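Budgeting for a small arm cell, what am I forgetting?

Asked on a Friday in Equipment & Planning

Hi everyone, I've been reading this board for ages and finally have something to ask. We're a small shop that folds and packs soft goods, and my boss has agreed to a used Lakent arm for the packing bench. I have the arm and the gripper priced out and I set aside $1000 for everything else, which felt generous when I wrote it down and feels less so every day. What did you all end up paying for that you hadn't planned on?

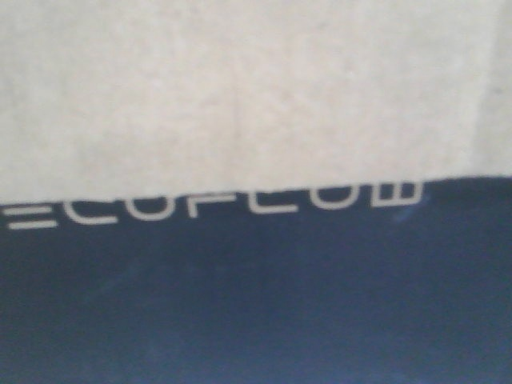 The line I keep going back and forth on is the work surface. Our material is pale and soft-looking, and I'd like the arm to find the edge of a piece without me buying a fancier camera. Off-white over dark navy gives a nice sharp line, so I'm leaning toward a dark top, but then there's lettering to think about, like the white ECOFLOW with its top half covered there. Would print like that confuse the edge finding? Should I be pricing a plain mat too?

2 answers

Answer 1 (8 votes)
Welcome! I'd say yes to the plain mat, and please don't agonize over it, ours was $50 and it's the best money in the whole cell. White print right up against a pale edge gave our Drivari setup fits, and we lost most of August fiddling with settings before we gave up and covered the logo. Do get matte if you can. I'd also put money aside for spare gripper pads (we went through 5 sets the first year, though we're hard on things), cable covers, and a decent light. Good luck, and come back and tell us how it goes!

Answer 2 (1 vote)
depends on the camera. ask Coutinho for a quote, they do used stuff too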